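Betriebliche Weiterbildung im ländlichen Raum: „Der Weg zum Kurs ist oft das eigentliche Hindernis“

Gespräch mit der Leitung der Bildungsstelle Skuria, 24. September 2024

Die Bildungsstelle Skuria betreut die berufliche Weiterbildung für kleine und mittlere Betriebe zwischen Bridov und Dekska. Im vergangenen Jahr wurden 118 Beschäftigte in Kurse vermittelt, die meisten aus Handwerk, Pflege und Gastgewerbe. Die Leitung der Stelle äußerte sich zu Fragen der Finanzierung, der Freistellung und der künftigen Kursformate.

Die Nachfrage sei nach Angaben der Leitung vorhanden, lasse sich aber schwer bündeln. „Ein Betrieb mit sieben Angestellten kann kaum zwei Personen gleichzeitig entbehren“, erklärte sie. „Wir planen deshalb in kurzen Blöcken und stimmen die Termine mit den Betrieben einzeln ab.“ Besonders in der Pflege habe sich gezeigt, dass ganztägige Veranstaltungen selten angenommen würden.

Ein weiteres Thema war die Erreichbarkeit. Die letzte Busverbindung von Dekska nach Bridov fährt am frühen Abend, Abendkurse setzen damit in der Regel ein eigenes Fahrzeug voraus. „Wer keinen Führerschein besitzt, fällt bei uns zu oft heraus. Der Weg zum Kurs ist oft das eigentliche Hindernis“, so die Leitung. Mit der Firma Schwaiger, die in Dekska einen Ausbildungsbetrieb unterhält, wurde daher vereinbart, dass deren Seminarraum auch Teilnehmenden anderer Unternehmen offensteht.

Zur Finanzierung verwies die Leitung auf die gestaffelten Beiträge. Betriebe mit weniger als 20 Beschäftigten zahlen einen ermäßigten Satz, Auszubildende nehmen kostenfrei teil. Die Mittel für das laufende Jahr seien fast ausgeschöpft; Anträge für das kommende Jahr könnten ab Dezember gestellt werden.

Kritisch bewertete die Leitung den Verwaltungsaufwand. Für einen einzigen Kurs seien derzeit acht Formulare auszufüllen, ein Teil davon mit identischen Angaben. „Das schreckt gerade diejenigen ab, die wir erreichen wollen.“ Eine vereinfachte Anmeldung werde vorbereitet.
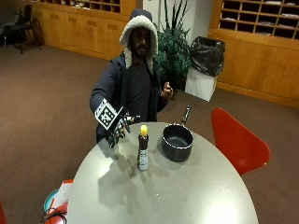
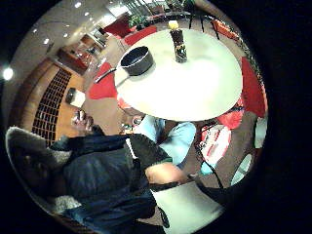

Können sich auch Beschäftigte anmelden, deren Arbeitgeber nicht an dem Programm beteiligt ist?

Eine Anmeldung ist auch ohne Beteiligung des Arbeitgebers möglich, sofern der Wohnsitz im Einzugsgebiet liegt. In diesem Fall gilt der reguläre Beitragssatz, und die Freistellung ist mit dem Betrieb selbst zu klären.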